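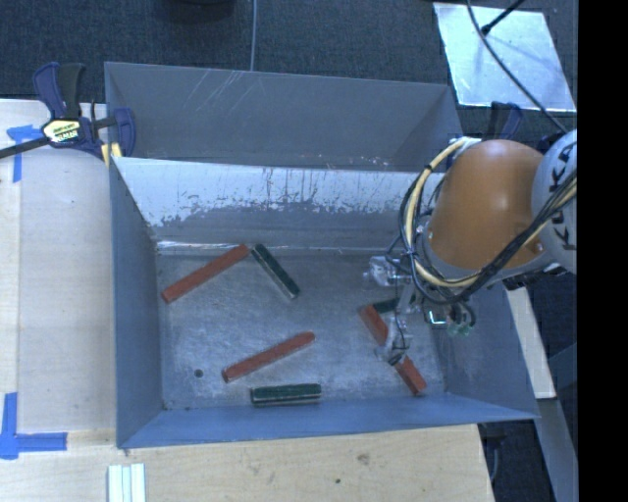 4 Setting up the bin cell for shared operation

4.1 Before you start

This section applies to Plimell cells that pick loose bars from a metal bin and are loaded by hand. It assumes the arm has been mounted and the Grokance controller has passed its power-on check (Section 3). Two people are needed for the first set-up: one at the controller, one at the table.

CAUTION: Set the controller to HOLD before reaching over the bin. The fingers can close without the arm moving.

4.2 Positioning the bin

1. Place the bin on the tabletop inside the tape marks. Use painter's tape for the marks; other tapes leave residue.
2. Turn the bin so that the tall wall faces away from the operator.
3. Clamp the bin to the table with a bar clamp. Tighten by hand only.
4. Push each wall in turn. If the bin shifts, release the clamp and repeat from step 1.
5. On the controller, select BIN > TEACH WALLS and follow the prompts.

Note: Scuffs and white residue on the walls do not affect picking. A dent that changes the slope of a wall does – teach the walls again.

4.3 Checking the cables

1. With the controller in HOLD, check that the cable loops at the arm joint hang free.
2. Switch to SLOW and jog the arm to each corner of the bin.
3. Stop if a loop touches a wall or pulls tight. Refit the cable ties and repeat.

4.4 Loading

1. Lay the bars flat on the floor of the bin. They may point in any direction and bars of different colors may be mixed.
2. Leave the fingers room on both long sides of at least one bar.
3. Step back behind the floor line and press READY.
4. Wait 2 seconds. The arm starts on its own.

A bar lying against a wall may be refused. The controller retries 10 times, then shows code 468 and waits. Select HOLD, move the bar toward the middle of the bin, and press READY.

CAUTION: Do not nudge a bar while the arm is running, even with a tool.

4.5 Changes to the operator's job

At sites where bars were sorted by hand, the operator no longer lifts each piece. The work becomes loading, clearing refused bars, and checking the output tray. Plan for the following:

– One operator can look after two cells if both are in view from the same spot. Do not assign more during the first month.
– Refusals come in bunches, often right after loading. Schedule breaks away from bin changes.
– Operators who sorted by hand usually spot a damaged bar before the arm reaches it. Give them authority to select HOLD without asking a supervisor.
– Enter each stop in the shift log with its code. Shih adapters report stops under their own codes; see the Wemano supplement.

4.6 Routine checks

Check the clamp at the start of every shift. Inspect the gripper fingers and mounting bracket every 500 picks. Replace the fingers as a set.

Revised 20 May 2020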